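Chapter 4
Looking After Trees on Shared and Commercial Grounds

In this chapter you will learn how to read a site before any cutting begins, how to put together a simple tree register, and how to write a work order that a climbing crew can follow without having to call you three times before lunch.

Most people who end up in charge of trees never set out to do it. They were hired to manage a shopping plaza, or a school, or a row of rental houses, and somewhere in the stack of keys and elevator contracts there was a page that said "grounds." If that sounds like you, please don't worry. Trees are patient clients, and a person who walks the property slowly twice a year, with a notebook and a decent pair of shoes, will catch a great deal before it turns into trouble.

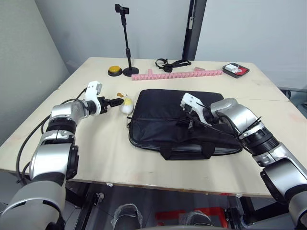 Let's begin with the walk itself. Start at the street and work inward, because the trees nearest the public are the ones you will be asked about first. Look up into the crown, then down the trunk, and then - this is the part people skip - at the ground. Cracked or lifted soil on one side of a tree deserves a call to an arborist that same day. So does a shelf of fungus at the base, even when the leaves look perfectly healthy.

Throughout the chapter we will come back to Gendwood, an office park with 263 trees, most of them oaks and maples planted when the first buildings went up. Its managers had no register at all when they started, only a drawer full of old invoices.

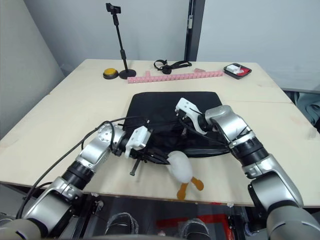

Figure 4.1 A black fabric bag on a table, held by two robot arms.

A register doesn't have to be fancy. Give each tree a number, a species if you know it, the trunk width at chest height, and one line about its condition. At Gendwood the first version was a plain spreadsheet, and it served very well through the December storms, when the crew needed to know which trees stood over the parking lot and which could wait.

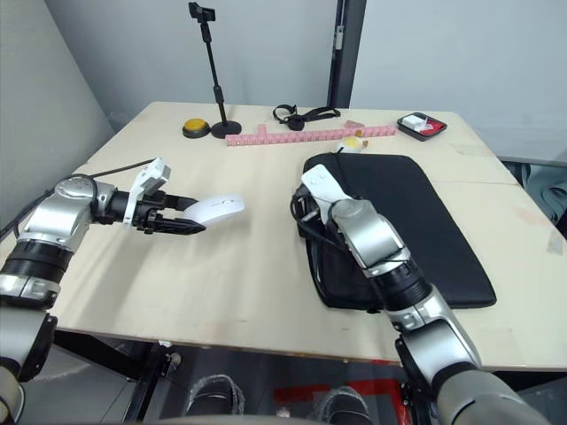
Once you have a register, you can sort the work. We use three groups in this book: urgent, this season, and watch. Try not to let the urgent list fill up with trees that are merely ugly (everybody has a favorite eyesore, and it is very tempting!). A dead limb over a bench is urgent. A lopsided crown in a back corner usually belongs on the watch list.

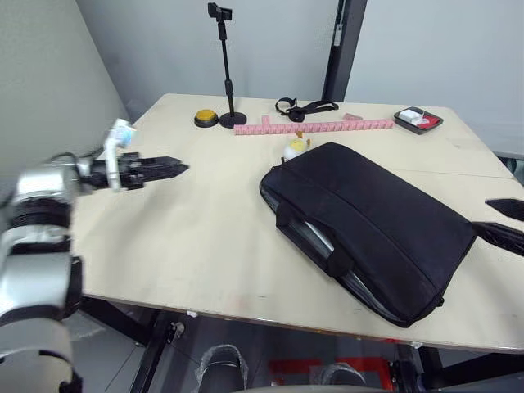 Figure 4.2 Robot gripper with closed fingers above a light wooden tabletop.

Before you read on, take a blank page and sketch a property you know well, marking every tree you can remember. Then go and look. Keep the sketch handy, as you will number the trees on it in Section 4.1.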